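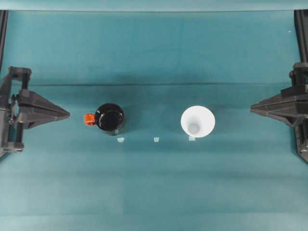 3.2 Attribution and dating of the lacquer boxes

The Chantharasri group comprises 40 small covered boxes, most of them acquired by Sorin Barbu before the collection was divided. Two carry inscribed bases. The remainder have been dated by comparison of their lid profiles and the colour of the ground, a method first set out by Thepsuriya and followed here with minor changes. Red grounds with a brown undertone are placed early in the sequence - the brighter reds belong to the later workshops.
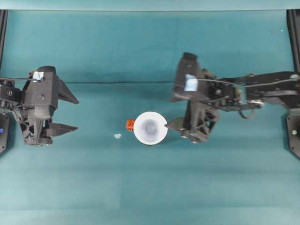 Figure 2. Teal cloth laid over the work surface.

Stępień has argued that the carved borders derive from textile patterns. The present authors accept this for the floral lids but consider the geometric lids a separate development, given their shallower cutting and the absence of a framing line. The Honulo sale catalogue, which lists over 400 lots, records no geometric lid with a floral base. 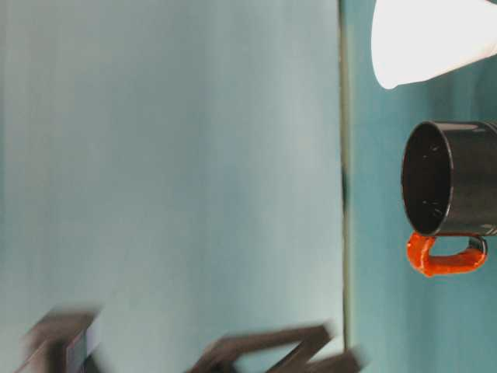 3.3 Repairs and later additions

Gilding on the inner rims is treated as secondary throughout. Baptiste noted that it overlies old losses on several boxes, and our own examination in November supports her reading.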